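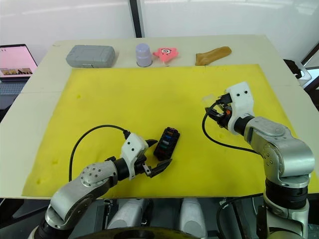
The fuse bench at the Clultitz open day.

I went to the Clultitz open day for the coffee, which I had been told was good. The coffee was fine. I ended up spending most of my visit at the student robotics projects, in front of a fuse box.

The project is called Iltis. Its job is to take the little colored fuses out of a car fuse box, the kind your uncle pulls with his fingernails while swearing. Iltis doesn't swear, but it does take its time. A team of four students has been at it since December, and the course gives them 10 credits, a figure one of them quoted to me with some bitterness.

Their instructor, Arnaldo Aguiar, used to build packaging machines at Marno and has the calm of a man who has seen a lot of crushed cardboard. He explained that a fuse sits tighter than it looks. Pull it straight and it comes. Pull it a hair sideways and the whole box
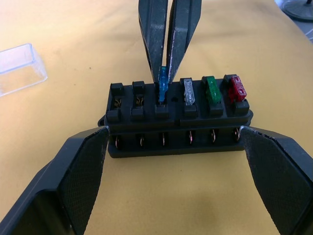 comes with it, usually to applause. The team has logged around 400 practice pulls by now and has opinions on every color. I asked which was the worst. They disagreed at length, and I got to finish my coffee.

What I liked was how little anyone tried to sell me. The Iwasaki room down the hall had a banner, a slogan and a bowl of mints. Iltis had a yellow mat and a student who told me, before I could ask, that the grip angle was “still kind of a vibe.”

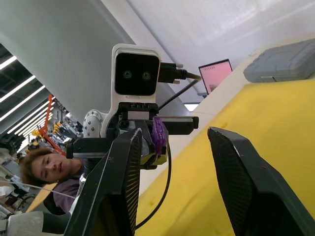
2 min read

Fuses aren't the only thing on the program. Soft stuff is next term's assignment, and Aguiar expects it to be harder, as a fuse at least stays the same shape while you think about it. The students nodded at this like people who had already tried.

I took a mint on the way out – two, if the Iwasaki people are reading. The parking lot gate wanted exact change.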